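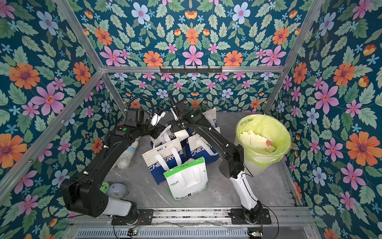 Module 9: Visit Report
Bags, Arms and Wallpaper: Two-Arm Handling of Soft Objects at the Antoniuk Laboratory Open Day
Gratlow College, Engineering Foundation Year
Submitted October 2022

1. Purpose of the visit

Our group project is a single-arm sorter that moves wooden blocks from one tray to another. It does this well provided the blocks are where we left them. The module handbook asks every group to visit a working laboratory and compare its methods with their own, so in August we took the train to Triststead for the Antoniuk open day. The handbook also asks us to say what we expected. We expected a clean white room and a cube being picked up very slowly.

The demonstration we chose was listed in the programme as "Bimanual handling of deformable household items". This means two robot arms and some shopping bags.

2. The set-up

The arms stand side by side on one long aluminium rail at the front of a booth. The booth is framed in aluminium extrusion and lined with wallpaper: pink and orange flowers on dark teal, with a great many leaves. Several of us took it for a joke. According to the handout, the wallpaper gets changed between recording sessions so that the control software doesn't come to depend on a plain background. Our own sorter depends on a plain background to the point that it once stopped work over a coffee ring, and we wrote this down.

The work surface is grey with a marble pattern. A hook rack is fixed to the bar at the back. Among the things laid out on the surface were blue and white tote bags with CHEERFUL across them in capitals, a green and white bag that says COOL TEA, a lined bin and a soft toy. We had hoped to be told about the soft toy.

Besides the overhead view there is a camera at the gripper, and we spent longer at that screen than at any other. From up there the job looks much harder. The bags overlap, the handles cross in front of the lettering, and the nearest objects turn into a blur. It is a humbling way to look at shopping.

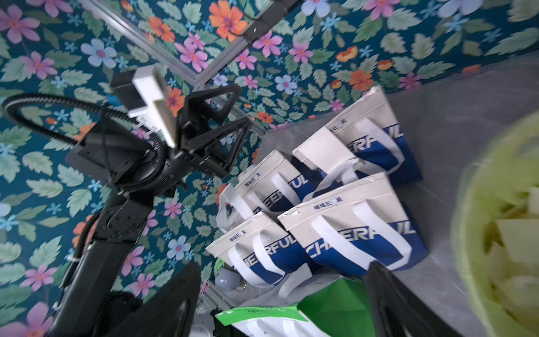 3. What the demonstrators told us

The programme allowed 2 hours at each station. The talk took up rather a lot of this, and we give only the parts that bear on our project.

Nothing in the booth is programmed move by move. A person first guides the arms through a job, the movements are recorded, and the software is trained on the recordings. The set for bags stood at 764 recordings on the day of our visit. We asked how many of those had gone wrong and were told that the bad ones are kept in a separate folder, which has its own backup.

Bags are difficult because they have no fixed shape. A block that has been nudged is still a block. A bag that has been nudged may fold over, lie on its own handles, or lean on its neighbour and take it along. One arm can lift a handle, but opening a bag wants two, and then the arms have to stay out of each other's way as well as out of the bag.
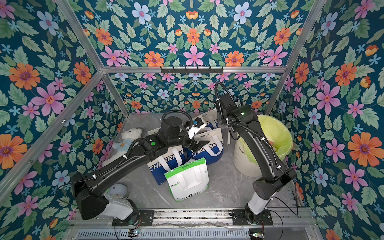

Photo: Antoniuk Laboratory open day handout, reproduced for coursework.

We watched several runs from behind the tape. The arms move more smoothly than ours and pause more often. During the pauses the visitors leaned in and gave advice, all of it useless, and most of it from us. The length of the arms is a nuisance in so small a space: a link that is reaching for a bag has to pass over whatever else is on the floor, the soft toy included, and the far arm has the bin at its elbow. We had assumed that clutter was a problem for the gripper only. The whole arm has to be planned for, and our report from last term, which says otherwise, should be read with this in mind.

We also noted how the cables are dealt with. The thicker conduit is left in a generous loop near the wrist and tied along the links with small white ties. Ours is held on with parcel tape and has been wound round the base joint twice.
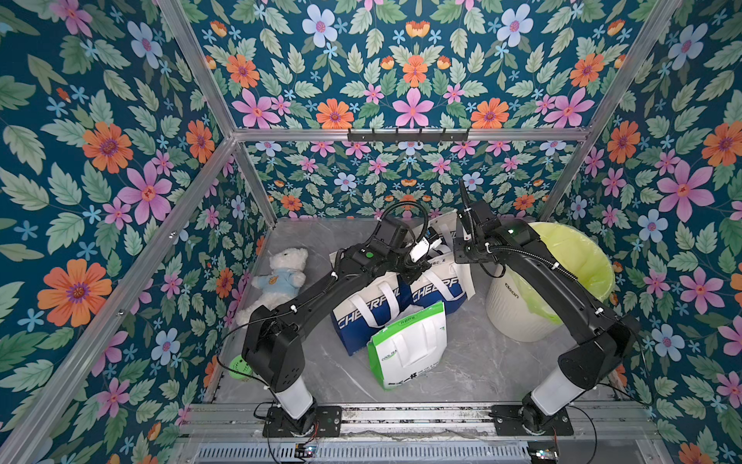 4. Comparison with our project

Objects. Theirs are soft and overlap. Ours are blocks from the Prasiscombe teaching kit, chosen because they don't.

Background. Theirs is flowered on purpose. Ours is a sheet of white card, now with a coffee ring.

Scoring. We award our sorter marks out of 100 and it usually gets most of them, but we wrote the marking scheme after seeing what it could do. We propose to write the next one first.

5. Changes we intend to make

The card will be replaced by patterned wrapping paper, a different sheet each week. The cable will get a proper loop and proper ties. We'll add one cloth bag to the tray of blocks and record what happens, including the runs we would prefer to leave out. A second arm is outside the budget, as was the sandwich on the train back from Triststead, for which a receipt is attached in Appendix B.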